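Galería: el rincón del brazo en el taller de Prekdale

Llevo tiempo queriendo subir algo de lo que hacemos en la mesa de clasificación, y como en casa ya no me dejan sacar el tema en la cena, lo pongo en la página y así lo ve quien quiera (¡hola, compañeros del turno de tarde!). 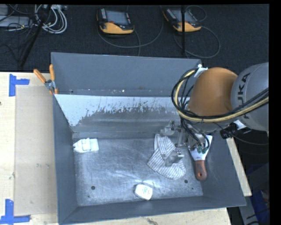 El brazo metido en faena: el trapo de rayas, la espátula y un par de piezas blancas en el cajón gris.

Para quien no conozca el taller: en Prekdale recibimos cajones con material devuelto, de todo tipo y revuelto, y hay que sacarlo pieza a pieza para que siga su camino. Antes eso era cosa nuestra, de pie, con la espalda doblada sobre el borde de metal. Cuando llegó el KUKA hubo caras largas, la mía la primera. Yo llevaba 7 años sacando cosas de cajones y pensé que me quedaba un mes.

Pues no fue así, pero tampoco os voy a vender la moto. El trabajo cambió bastante. Ahora paso más rato mirando que cogiendo, y mirar cansa de otra manera. Te vas a casa con los brazos enteros y la cabeza como un bombo. A cambio ya no me duele la muñeca derecha, que en invierno me tenía frita, y eso se lo agradezco al bicho todas las mañanas.

Lo que más guerra da son los trapos. Una espátula tiene su mango y su hoja, y más o menos sabes por dónde entrarle, pero la tela arrugada es un mundo: cada vez cae distinta, se dobla donde le da la gana y los dedos de la pinza tienen que pillar un pliegue que igual al siguiente intento ya no existe. Nosotras lo hacemos sin pensar. Desde que lo veo hacer a una máquina me fijo en mis propias manos cuando tiendo la ropa - una tontería, pero me pasa.

Los mandos, esos amarillos y negros con pantallita que se ven en el suelo detrás del cajón, me daban pánico. El curso lo dio la gente de Otidier, tres tardes en la sala de arriba, y salí de la primera convencida de que iba a estampar el brazo contra la mesa. Todavía no ha pasado. Ahora soy yo quien se lo explica a los nuevos, y me han subido de categoría por eso (poquito, pero me han subido, y lo peleamos bien peleado).

En noviembre hicimos recuento de un mes entero: 2451 piezas pasaron por esta mesa y en 897 tuvimos que echar una mano. Mi jefa puso cara de susto. A mí me pareció hasta bonito, porque es más de una de cada tres, y ahí estamos nosotras. Lo que sí pedimos fue que esas ayudas se apuntaran como trabajo, que al principio no contaban en ningún sitio y parecía que nos pasábamos el turno de brazos cruzados.

También hay cosas que echo de menos. Con el sistema viejo éramos cuatro alrededor de la mesa y se hablaba muchísimo, de las series, de los críos, de lo que fuera. Ahora somos dos por turno y las otras dos están en el almacén de Brenis, con mejor horario, eso sí. Nos vemos a la hora del café y nos ponemos al día a toda prisa. Ninguna ha perdido el puesto, que era el miedo gordo, aunque el ambiente es otro y eso no viene en el manual.

Y una cosa más para los de mantenimiento, que sé que leéis esto: ¡el cajón tiene ya unos buenos arañazos! Le tengo cariño, pero si cae uno nuevo tampoco voy a llorar.

Si alguien quiere pasarse a verlo, mejor a partir de las cuatro, cuando baja el ritmo y puedo enseñarlo con calma.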